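Clundix grip-fault set, revision 2. Card last edited 4/19/26.

## What this is

Episodes from the Girnska bench in which the arm handled hand tools and hardware and the grip monitor raised a fault, or should have raised one and didn't. The set holds 724 episodes. It was put together after the slip fault described below and is meant for people working on grip detection, not for training a general picking policy.

The work surface is a green marble-patterned mat on a slatted metal table. Objects are placed on the mat and grasped from overhead.
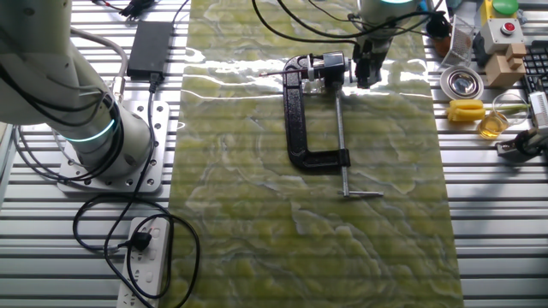 *Photo: Girnska bench camera. Supplied by Sustport.*

## The fault

The C-clamp episodes are the ones to look at first. A clamp has most of its weight in the curved frame and the screw, so a grasp near one end leaves a long, heavy part free to swing. In 12 episodes the monitor logged `grip_ok` while the object was rotating between the fingers. The controller took the flag at face value and carried on with the lift.

The monitor checked finger width only. Width barely changes when an object pivots, and the fault stayed hidden through two rounds of testing. One clamp was dropped from a height of 40 cm. No one was inside the marked area.

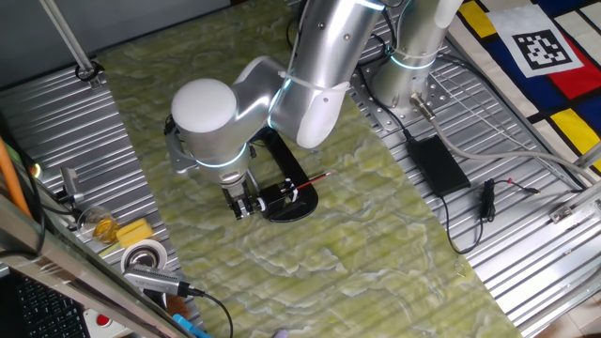 Thin tools have a related problem. The fingers close almost fully on them, and the old width threshold could read a good grasp as an empty one. Those episodes are labelled `false_empty` and should be kept separate from the slips when you report results.

## Labels

| Label | Meaning |
|---|---|
| `slip_rot` | object turned in the fingers |
| `slip_drop` | object left the fingers |
| `false_empty` | object held, monitor reported none |
| `clean` | no fault |

## Known issues

- Wrist torque is missing from episodes recorded before the July firmware change.
- Loose cables and other hardware share the table with the mat. Don't treat the background as fixed.
- The Căpraru loader reads `slip_rot` as `slip_drop` unless you pass `--split-slips`.

## If you rerun this

Keep the lift speed at the reduced setting until the torque check is enabled. Stay out of the arm's reach, and press stop before retrieving anything from the mat.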